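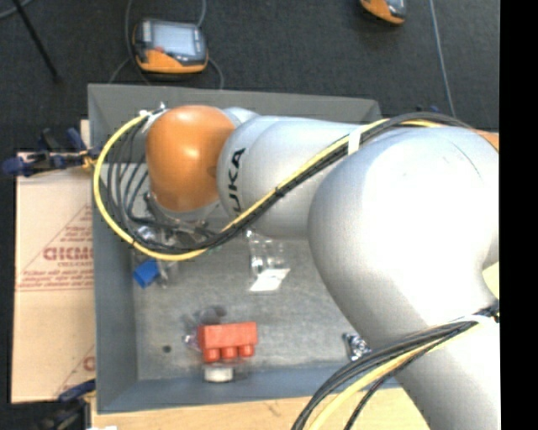

Print this page | E-mail this page

Pluludell Reusable Bin Project
Interim Progress Report to the Aryee Fund
Submitted 09/04/2023 by the project office, Terlow

1. Purpose of this report

The Aryee Fund awarded a grant to the Terlow supply depot to replace single-use cardboard cartons with rigid, washable bins in the receiving, sorting and packing areas. The grant agreement calls for a written report at the midpoint of the work. This report covers purchasing, the layout of the packing room, the cleaning and inspection routine, and the items that remain open. Financial statements are sent separately by the depot's accounts office and are not repeated in full.

2. Background

The depot supplies household goods to partner agencies in Terlow and the surrounding county. Goods arrive in mixed lots and are sorted by type before they are packed to order. Until this project began, sorted goods were held in cardboard cartons on open shelving. Cartons were reused until the bottoms gave way, and small items were often lost between the flaps. Damp in the receiving area shortened their life further during the winter months.

The application proposed a single pattern of gray bin with tall, sloping walls and a flat floor. Sloping walls allow empty bins to nest when they are stored, and a flat floor allows goods to be picked out cleanly to the last item. The Fund asked that the depot test the bins in use before placing the full order, and this condition has been met.

3. Purchasing

A first lot of 80 bins was ordered from Mornau in December and placed in service on arrival. The second lot will bring the total to 100, as stated in the approved budget. The second order was held back until staff had worked with the first lot long enough to recommend changes.

Staff recommended one change. The label holders supplied with the first lot are fixed to the short wall, where they are hidden when bins stand side by side on the lower shelves. Mornau has agreed to fit the holders on the long wall for the second lot at no added charge. Holders on bins already in service will be moved by depot staff as the bins come in for cleaning.

Lids were removed from the order with the Fund's written approval. In daily use the lids were set aside and not returned, and they took up shelf space needed for other purposes. The amount released has been moved to the shelving line.

4. Packing room

The packing room has been rearranged so that goods move in one direction, from the receiving door to the dispatch door. Bins of sorted goods are kept along the inner wall. Packing stations are in the middle of the room, and finished orders wait on the dispatch side. Six stations were planned and all six are in place.

Old shelving on the inner wall was too shallow for the new bins, which stood out past the edge and were bumped by passing carts. It has been replaced by deeper shelving with a raised front lip. The former shelving was sound and has been moved to the records room.

Lighting above the inner wall remains uneven. Staff report that tall-sided bins on the lowest shelf are hard to see into during the late afternoon, particularly when the contents are dark. An electrician has inspected the room and a quotation is expected. This work was not part of the original application – the depot proposes to pay for it from its own maintenance budget.

5. Handling of goods

Each bin holds one type of item. Mixed bins are permitted only at the receiving end, where goods have not yet been sorted, and carry a white card in place of a printed label. Staff have been asked to stop filling bins before the contents reach the rim, as overfilled bins cannot be stacked safely on the carts.

Small goods such as fasteners, hooks and utensils were the main source of error under the carton system. They now have their own row near the packing stations. The dispatch desk reports fewer returned orders for missing small items, although its records for the carton period are incomplete and the depot does not wish to claim a figure at this stage. A proper comparison will be included in the final report.

Fragile goods are still packed in cardboard with paper wrapping. The rigid floor of the bins offers no cushioning, and a trial with foam liners was not successful: the liners shifted when the bins were carried and were difficult to clean. No further liner trial is planned under this grant.

6. Cleaning and inspection

Bins are washed with warm water and a mild detergent, rinsed, and left upside down on a rack until dry. They are then checked for cracks at the corners and along the rim. Bins that fail are marked with tape and set apart for return to Mornau under the warranty.

To date, 4 bins have been set apart. All have cracks at the same corner, which suggests a molding fault. Mornau has received photographs and has asked for one bin to be sent back for examination.

Scuffing of the bin floors is common and does not affect use. Cleaning staff had been setting scuffed bins aside as damaged, and the inspection sheet has been revised to make the distinction clear. The revised sheet also asks for the condition of the label holder, which was missing from the earlier version.

7. Changes from the approved plan

The depot asks the Fund to note the following.

- Lids removed and the balance moved to shelving (approved in writing).
- Label holders on the second lot to be fitted to the long wall.
- Foam liner trial ended early; unspent amount to be returned or reassigned at the Fund's direction.
- Drying rack purchased from depot funds and not charged to the grant.

8. Remaining work

The second lot of bins will be ordered once Mornau has replied on the corner cracks. The depot considers it prudent to wait, even though this will move delivery past the date shown in the original schedule. The number of bins now in service is sufficient for current orders, and the delay is not expected to affect partner agencies.

Written instructions for packing and cleaning are in draft. They will be posted at each station and a copy will be supplied with the final report. Relocation of the label holders is under way and will continue as bins pass through cleaning.

9. Decision requested

The Fund is asked to confirm the revised delivery schedule for the second lot and to advise on the unspent liner amount. A reply to the project office by e-mail is sufficient.

Print this page | E-mail this page

Contact | Copyright Pluludell Project, Terlow. All rights reserved. | Back to top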